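Walgate Household Forum > Clearing out, storing and mending > What is it?

Blue frame, navy fabric: keep, mend or tip?
Thread started July 2024

wanda_rosenthal
Joined: ages ago
We've got as far as the back of the store cupboard. My late uncle never threw anything away, he only moved it further in. So far I've had out a tent with no poles, some poles with no tent (not the same tent, I checked, twice) and a box marked MISC GOOD.

The item I'm stuck on is a folding thing. Blue tube, bent, with the blue chipped. Navy fabric slung off it, orangey red bit let into the fabric. Black metalwork at the top that I don't understand. No label, no instructions, and it has outlived everybody who might have known.

My husband says pushchair. My sister says garden chair. I say it's taking up the spot where the hoover should live. Does anyone know, and is it worth keeping?

dex_lindqvist
Pushchair. Next.

shona_lindsay
Could be a pushchair. Could be one of those low camping seats. Has it got wheels, Wanda? That does tend to narrow it down.

wanda_rosenthal
No wheels. There may have been wheels. There's a carrier bag of wheels in MISC GOOD but they're all different sizes and one is off a tea trolley.

dex_lindqvist
So a pushchair with the wheels off. I don't see the difficulty.

LJelinek
The difficulty is that a chair with no wheels is also known as a chair.

Sling seats on bent tube were on everything for years: camp chairs, boat seats, baby bouncers, that awful lounger my in-laws had which closed on people. I wouldn't go by the cloth. Go by the fittings. What does the black part at the top do when you push it?

wanda_rosenthal
It makes a noise.

LJelinek
Splendid. What sort?

wanda_rosenthal
The sort where you take your fingers away.

shona_lindsay
Please don't fold or unfold it till you know where the pinch points are. I mended seats for a toy library for a long while and the only stitches involved that I didn't put in myself were in my thumb.

On whether to keep it: I'd want to know three things first. Is the cloth sound, is the tube sound, does it lock. If you can't answer all three, nobody sits in it, whatever it is. That goes double for a small child or your husband.

bracket_bill
Had a thing like that from the Vídalín jumble in Brondovside. Paid 60p. Turned out to be most of a deckchair and part of something else. Sat in it all summer.

dex_lindqvist
Most of a deckchair is how people end up on the patio looking at the sky.

wanda_rosenthal
Reporting back. I gave the cloth a wash where it hangs, cold water and a drop of washing up liquid, because I can't find how it comes off. The water went a colour I won't describe. I pulled at the seams and none of them gave. Shona, how do I tell if it's sound as opposed to just being polite to me?

shona_lindsay
Pull harder than feels kind, and across the weave as well as along it. Then look closely at the places where straps are stitched down, and anywhere cloth bends over metal. If you scrape with a fingernail and get fluff or powder, the sun has had it and no amount of sewing will bring it back. Thread often goes before fabric, in which case it's a simple job: heavy polyester thread, a stout needle, follow the old holes. Don't make new holes next to the old ones or you'll have a row of perforations like a book of stamps.

LJelinek
Agreed on all that except the needle. Use a sewing awl. A Cloter one is what I've got and it has done 5 rucksacks, a tarpaulin and a dog's coat.

shona_lindsay
An awl is fine if you've got the knack. A beginner with an awl makes macramé.

LJelinek
I was a beginner with an awl.

shona_lindsay
I've seen the dog's coat.

dex_lindqvist
While you two fight it out, can I put in a word for the tip? It's a mystery seat with chipped paint. She wants to put a hoover there. A hoover has a known purpose.

wanda_rosenthal
I'm drifting your way, Dex, but my sister has now got sentimental about it. She says she remembers being in it. She also remembers a pony, and there was never a pony.

What I can't work out is whether the chips on the tube matter.

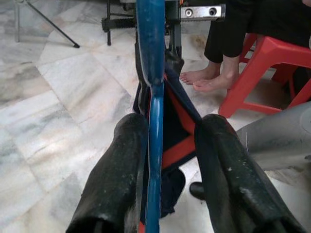

Anyway, the paint. I'd always assumed chips were only looks, but my husband has started saying "metal fatigue" in a serious voice, and he has never said that about the car. I've been meaning to rub it down and put a coat of something on. Does it want primer? And does anyone recognise the silver bracket with the two round holes? Something must have bolted on there once, or else somebody just liked brackets.

LJelinek
Chips by themselves, no. Run a cloth along the whole tube and feel for dents, kinks and cracks, above all on the inside of any bend. Orange powder means rust, so see how deep it goes with a bit of wire wool. If it's bright and smooth underneath, metal primer, two thin coats of enamel, leave it alone for longer than you want to.

Two round holes could be for anything. A hood, a footrest, a tray, a spare hole for when the first one wore out. I'd not build a theory on it.

dex_lindqvist
I'd build a theory on it. Pushchair hood.

bracket_bill
I do like brackets.

shona_lindsay
I can't tell you what it is from that, and I'd be wary of anyone who can. The fabric does hang like a seat, I'll give Dex that much. It doesn't tell you whether it was meant for a toddler, a grown man or a large bag of shopping. My advice hasn't changed: if you can't find a maker or a weight limit on it anywhere, don't pass it on to a family as baby kit. Be strict about that even if it cleans up lovely.

dex_lindqvist
For once no argument from me. Charity shops won't take it either, not without a label.

wanda_rosenthal
Right. Decision so far: the tube gets looked over with the cloth tomorrow. If it's dented, off it goes. If it isn't, my sister can have it to put cushions on, at her house, where she can keep the pony.

Meanwhile I've opened a second box. It says MISC.

LJelinek
Not good?

wanda_rosenthal
Just MISC. It's mostly tent pegs. Does anybody want tent pegs?

bracket_bill
How many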